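Wallpaper behind a worktop: mad or fine?

Forum: Kitchens and Utility Rooms

gestville_jo
Right, I need some outside opinions before I fall out with my other half. We've got a little nook off the kitchen with a marbled top, and the walls round it are papered, flowers on white, sort of watercolour looking. I love it. He says paper next to a worktop is asking for trouble and wants it stripped and tiled by October. The top itself is off-white and grey with a bit of peach and beige running through, and my other question is about specks. I can't tell what's crumbs and what's the pattern!

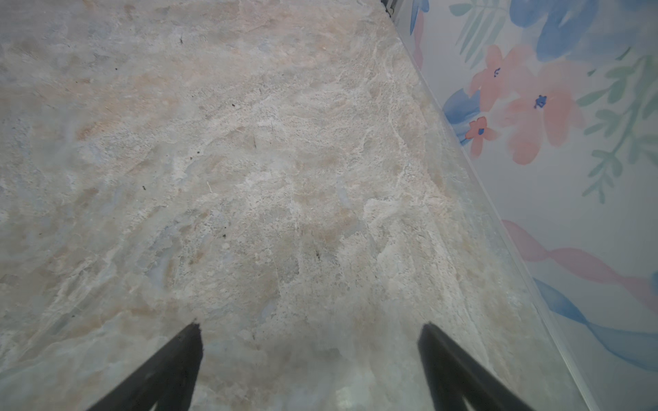 The top, with the specks and a bit of the edge strip

It's a dry corner, no sink or hob anywhere near. Would you tile it?

cowie_lad
I'd leave it. No water, no heat, no reason to tile. The colours go nicely with a floral as well, that bluish grey in the stone is lovely. As for the specks, run a fingernail over them. If it catches, it's breakfast.

mrs_t_bakes
Sorry, but I'm with your husband. We had paper behind our bread bin in the old house and within 18 months it was grubby along the bottom and lifting at the join. You think you're being careful and then somebody puts a jar of beetroot down too hard. Tiles wipe clean. Paper doesn't, whatever it says on the roll.

gestville_jo
Partner, not husband, and don't tell him you agreed, he'll be unbearable. Was yours a wipeable one? I haven't got the label any more so I've no idea what mine is.

mrs_t_bakes
It was meant to be. "Spongeable", which I think means you can look at it with a sponge in your hand.

Rory Dunbar
I hang paper for a living so take this as you like. The strip where the top meets the wall matters more than the paper. If that's sealed properly you've got years. If there's a gap, muck gets down behind and you'll see a brown line creeping up. Press along it with your thumb and see if any of it moves. Do the corners too, they always go first. And please don't put a decorator's varnish over it without trying an offcut, I've seen it turn white paper the colour of tea.

gestville_jo
Went along it Tuesday night and one bit does give a little, so out came the screwdriver. I've got a yellow tray I use so I'm not chasing things round the worktop, highly recommended for anybody as clumsy as me.

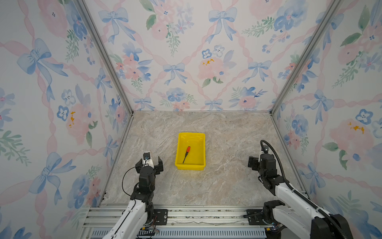

Re: Sealing the strip, what to use

gestville_jo
Starting a fresh heading for this as it's wandered off wallpaper. What do I run along the loose bit? There's half a tube of Adamis clear in the cupboard but it's been open a good while.

cowie_lad
Bin it. Old sealant never goes off properly, you end up with a sticky line that collects fluff for ever. I used the Iltik one on ours, went on fine and still clear after 3 years.

Rory Dunbar
Agree on binning it. Any decent clear one will do, I wouldn't fuss over the name. Mask above and below with low-tack tape — and I do mean low-tack, or the flowers come off with it. Pull the tape while the sealant's still wet.

mrs_t_bakes
Or tile it.

cowie_lad
She said she loves the paper!

mrs_t_bakes
I loved mine. I've also priced this up for my sister, and a corner like that came to £300 with the fitting, done in a day. Not a fortune to stop worrying about it.

gestville_jo
£300 is a fair bit when the paper's still up and looking pretty though. I think I'll seal it and see how it looks after Christmas. If it's gone manky by then you can all say you told me so.

Oh, and cowie_lad, did the fingernail test. Two were crumbs. The rest I'm still arguing with.

cowie_lad
Warm soapy water and a soft cloth before you go at it with anything stronger. My mum took the shine off hers with cream cleaner and it was 7 weeks before she'd admit it.

Rory Dunbar
What she said about the loose bit, is it near the corner or halfway along? If it's the corner, put a second bead on once the first has cured.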